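Two grippers, one bamboo steamer, and a spec sheet I don't believe

Posted Sunday night in Workshop

I have been putting this off since August, mostly because the Grumholm people kept telling me to wait for new firmware. The new firmware is 3465. I have it. I can't tell it from the old one, except that the arm now takes longer to home in the morning.

So, the Grumholm parallel gripper against the Stallgate, same arm, same head camera, same wrist camera, same table. The Stallgate costs a good deal less and looks it. The Grumholm brochure promises "up to 39 newtons of adaptive force," and I'd love to know what the word adaptive is doing in there, as the fingers have one motor and go in and out like every other pair of fingers I've bolted on.

My complaint with most gripper reviews is that they pick up cubes. Everything picks up cubes. I keep two foam ones on the table because people write in if I don't, but the part I care about is the steamer lid.

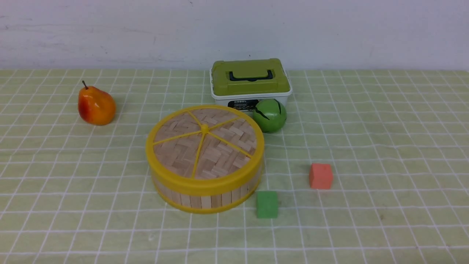
The table from the head camera, lid on.

A lid like that is mean. The knob in the middle is small and low, the spokes are thin, and the plastic is shiny enough to slide if you come in a little crooked. Grab the hub dead center and you're fine. Miss it by a bit and you're holding a spoke, with the whole weight of the thing hanging off to one side.

I ran both grippers on the same jobs: take the lid off, set it down flat beside the basket, put it back. The Stallgate was slower and dropped it more often early on, then I swapped the finger pads for the softer set and most of the gap closed. That's a pad result. It isn't worth the difference in price, and I'd like to see one vendor test where the pads are held constant.

The Grumholm has better repeatability on paper. On my table the error from the head camera calibration swamps it, so I'm paying for decimals I can't use.

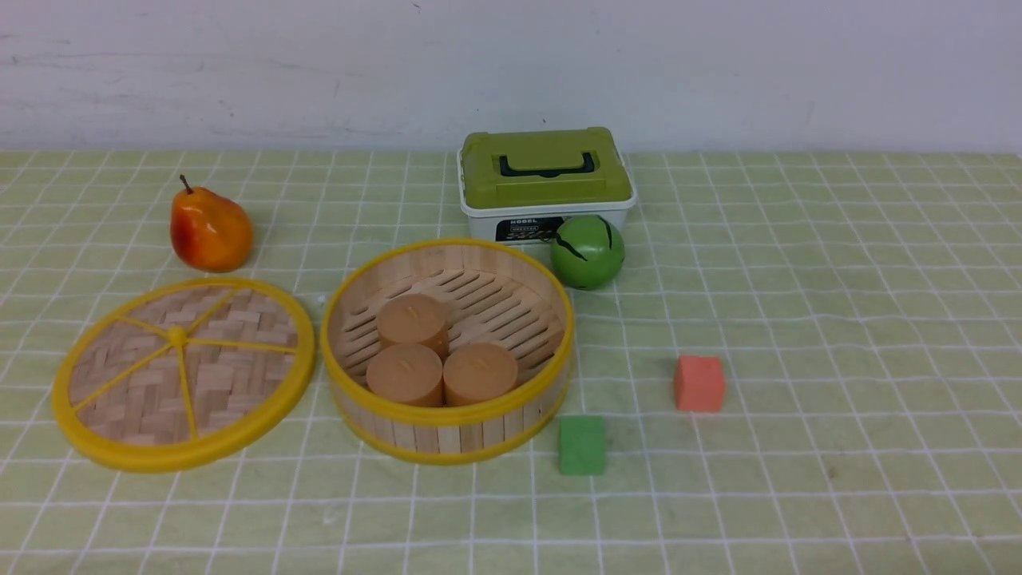 Hughes wrote to me after the last post to say I was being unfair, that the Grumholm is meant to be run with its own controller and that with a third-party one you lose the force feedback loop. Maybe so. The controller is another box, another license, and another power brick under the bench, and the manual I got with the gripper mentions it once, in a footnote on page 3. If the thing needs its own controller to be worth having, put that on the front of the carton.

I did try the Pletonwood demo controller for an afternoon. It was smoother on the close, I'll give it that. It also stopped talking to the wrist camera twice and threw error 3561, for which the documentation offers "contact your representative." My representative has not been in contact.

The wrist camera has been the useful purchase so far. From up on the head mount a finger can look centered when it's well off, and I'd been blaming the grippers for misses that belonged to my own approach angle.

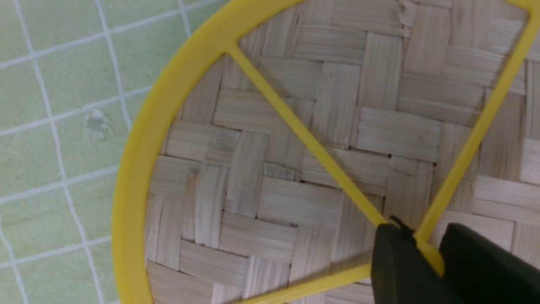 I've started logging the approach angle with every attempt, which I should have done from the start, and I'm throwing out my early Stallgate numbers. They were taken with the old mount, and the old mount had play in it. That probably means the Stallgate was a bit better than I said last time. It also means I have to redo a weekend's worth of runs.

Next I want to try both with the force limit turned well down, on the toy buns, and see which one leaves the basket where it was. The Grumholm goes back to the dealer if it can't beat the cheap one at that. I've kept the packing foam.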